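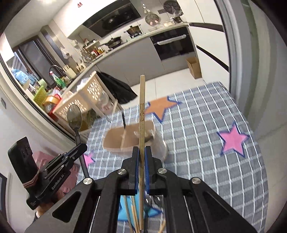 Sat 30 July

Back at the desk after two days walking the Didbridge family route, so getting this down before I forget which bit was where. The draft page for the Oment guide still says "a gentle half-day out" and I'm going to have to change that - it took us nearly 6 hours with the lunch stop, and that was without the boat.

Order that worked best: riverside playground first (shade until mid-morning, toilets open early), then the little steam museum, then the lido. Doing the lido before lunch was a mistake on the first go, everyone was starving and the café queue went right out of the gate. Family ticket for the museum and lido together is on sale at both desks, must check if it runs past the summer holidays.

Patwary boat trips: 3 sailings a day in July, last one much the quietest. Pushchairs have to be folded and left on the jetty, which the old page doesn't mention at all! Add that near the top.

The bus back is the 406 from the market cross. Stop has moved round the corner by the chemist, so our map is wrong. I've marked it on the paper copy but haven't touched the online one yet.

Adidum farm park - didn't get there, ran out of afternoon. Leave the old entry in for now but take out the bit about feeding times until someone has rung them.

Still to do: redo the map, trim the intro (far too long, and it says "hidden gem" twice), find out about parking at the lido end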